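Quiet Hours in a Shared Student House: A Small Study of Noise and Sleep

Project report, second-year module in Environment and Health
Author: Ghislain Beaulieu
Submitted September 11, 2022

1. Background

I have lived for three years in shared houses, and in each of them the most common quarrel was about noise. People argue about dishes also, but the arguments about noise are longer and they happen at worse times of the day. For this module we were asked to choose a question from our daily life and to study it with simple methods. I chose to study whether an agreed quiet period in the evening changes how the residents sleep, or at least how they say that they sleep.

The house is on Mustonen Street, behind the Trarkeo bakery. It has three floors and 12 residents. The walls between the bedrooms are thin, the staircase is of wood, and the kitchen is directly under two of the bedrooms. The bakery receives its flour very early in the morning, and this is a noise that we could not control.

2. Question

My question was the following: if all residents agree to keep quiet from eleven in the evening, do they report better sleep than before? I also wanted to know which noises disturb people the most, because in the house meeting everybody had a different opinion and nobody had written anything down.

3. Method

The study took 18 nights in August. In the first half there was no rule and people lived as usual. In the second half we followed the quiet agreement, which had the following points:

No music without headphones after eleven.
No washing machine after ten, including the short programme.
Shoes off on the stairs.
Kitchen door closed when somebody is cooking late.

Each resident received a small paper diary. Every morning they wrote a mark for their sleep, from one (very bad) to five (very good), and the noises which they remembered. I asked them to fill in the diary before breakfast. I know from the handwriting that some residents filled in several days together, and I come back to this in section 6.

I also put a sound meter on the first-floor landing. It was a Zoltley meter, borrowed from the department, and it saved one value every minute. It stood on a bookshelf at the height of my shoulder. In the second week a resident moved it to reach a book and put it back facing the wall, so one night is missing from my results.

4. Results

The diaries showed a small improvement in the second half. Most residents gave a better mark in the quiet period than before. Two residents gave the same marks in both parts, and one gave worse marks, but she had an examination at that time and wrote in her diary that she was nervous.

The meter showed a clearer change. Before the agreement, the landing was often loud until after midnight, with short peaks when doors were closed. During the agreement, the peaks from doors remained but the long periods of music and talking almost disappeared. The early peak from the bakery was the same in both parts, as expected. 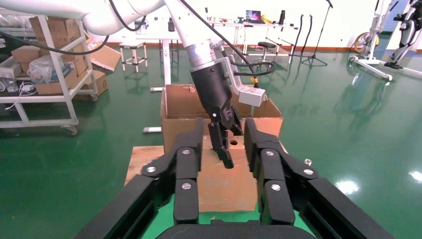 The noise most often named in the diaries was doors. I was surprised, because in the house meeting most of the complaints were about music. The front door has a strong spring and it closes very hard if it is not held. The second most named noise was talking on the stairs, and only after this came music. The washing machine was named rarely, although we had discussed it for almost an hour.

5. Discussion

I think the agreement helped, but I cannot say how much. The weather also became cooler in the second half, and people could sleep with closed windows. This alone could explain a part of the better marks. It would have been better to alternate the quiet nights and the normal nights, but my housemates told me that they would forget which night it was, and I believe them.

The result about the doors is in my opinion the most useful one. After the study we stuck felt strips from Cloroven on the frames of the front door and the kitchen door. I did not measure the effect of this.

6. Weak points

The group was small and all the residents knew the purpose of the study. A person who wanted the quiet rule to continue could give higher marks, also without intending it. The diaries filled in late are less reliable, and I kept them in the results as I could not separate them with certainty. The meter stood only in one place, so it says little about the top floor.

7. Material and costs

Paper diaries: printed at the library, paid by me
Sound meter: borrowed, returned with its case
Batteries: taken from the house drawer
Felt strips: paid from the house money

The minute values and the diary marks, without names, are in the appendix. The text of the agreement now hangs on the kitchen door, and the residents decided to keep it until the next house meeting.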